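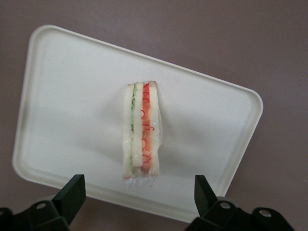 Wrapped sandwich on a white tray, Lanonbridge lunch project

Progress report to the Kaijage Fund
21 April 2026
Prepared by Sharon Mussa

The packed lunch service has moved from trial to regular running at both sites, Lanonbridge and Ullano. We now make 50 lunches each working day, up from 30 at the start of the grant. The target in our application was 100 by September, and we still expect to meet it.

Sandwiches are the main item. The layered one, three slices of white bread with a green filling and a red one, is the most requested at Lanonbridge. Each is wrapped in clear film so people can see what they are getting before they take it.

Bread costs went up over the winter. We changed to a local bakery, Puditik, and the price per loaf is now close to what we budgeted. Film and labels are slightly over – the first rolls we bought tore easily and had to be replaced.

Two items are behind schedule. The second refrigerator for Ullano has been ordered but not delivered, and allergen labels are still written by hand. A label printer is in the budget for the next period.

We request release of the second payment as planned. Receipts are attached separately.

3 comments | Share

Contact us | © Lanonbridge Lunch Project | Back to top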